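Setting Up a Perforated Panel for Tool Storage and Layout Work

A perforated panel holds tools only as well as it is mounted. Most failures come from three causes: too little clearance behind the sheet, fasteners placed only at the corners, and hooks chosen before the hole pattern was measured. The steps that follow apply to steel, aluminum and hardboard panels, mounted on a wall or laid flat on a bench.

Measuring the hole pattern

Two dimensions define the pattern. Pitch is the distance from the center of one hole to the center of the next. Diameter is the width of the hole itself. Sellers often quote one and leave out the other, so measure both.

1. Place a steel rule along a row, with zero against the left rim of the first hole.
2. Read the position of the left rim of the 13th hole. This distance covers 12 pitches.
3. Divide by 12. Measuring across a long run spreads the reading error over the whole row.
4. Repeat at right angles to the first row. Some sheets are punched on a slightly different pitch in each direction.
5. Check the diameter with the shank of a drill bit. The largest shank that enters freely gives the usable size.

Write the two figures on the back of the sheet in permanent marker.
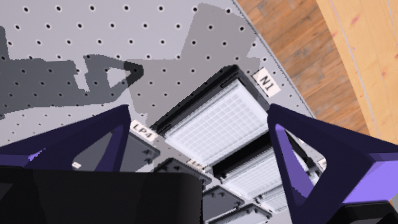
Kazimiera Duda wrote in to say that measuring left rim to left rim gave her a wrong pitch on a painted sheet, as the paint had built up on one side of the holes. She now drops two identical drill bits into the holes, measures outside to outside, and subtracts one bit diameter. That method is sound, provided the bits fit snugly and stand square to the sheet. On bare metal the two methods should agree.

Cutting to size

Mark the cut line midway between two rows. A line that passes through the holes leaves a scalloped edge, which is weak in hardboard and sharp in metal. Clamp a straight batten on the line and cut with the good side up for a handsaw, good side down for a jigsaw with a standard blade. File metal edges with a single-cut file, then break the corners with two light passes at 45 degrees.

Hardboard should stand in the room where it will be used for at least two days before cutting. It takes up moisture and will bow if it is fixed tight while dry.

Spacers and fasteners

Hooks need free space behind the panel. For ordinary bent-wire hooks, 14 mm is enough. Hooks with a locking tab, such as the Vuvano type, need more, and the depth should be taken from the hook itself.

– Fit a spacer at every corner and at the midpoint of each long side.
– On panels over 3 feet long, add a row of spacers down the center.
– Use washers under all screw heads. A bare head will pull through hardboard.
– Tighten until the washer stops turning by hand, then stop.

Wall panels must be screwed into studs or into battens that are themselves screwed into studs. Plaster anchors alone are not suitable for anything heavier than brushes and rulers.

Flat mounting on a bench

A panel laid flat can hold pegs and stops for gluing, sanding or sorting. The load is downward, so fewer fasteners are needed, but flatness matters more. Sweep the benchtop first. Lay the sheet in place and press on each corner in turn. If it rocks, shim the low corner with card until the movement stops.

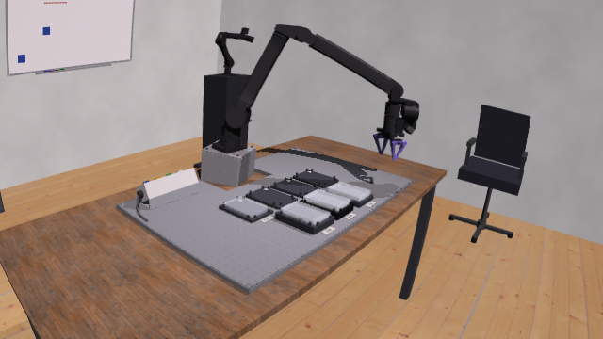 Pegs should be turned or sanded to a push fit. If a peg has to be driven in with a mallet, it will be difficult to remove and may distort the hole. Rubbing the tip with candle wax helps. For stops that must not rotate, use two pegs through a short bar – a single peg will always act as a pivot.

Upkeep

Check the fasteners again after the first month and then once a year. Vacuum the holes before wiping the surface, or dust will be pushed through and collect underneath. Worn holes in hardboard can be hardened with a drop of thin wood glue, left overnight and cleared with a drill bit turned by hand.

Text: Leopoldo Salinas | Contact: use the form on the Drukuvine workshop pages | © Drukuvine, all rights reserved | Back to top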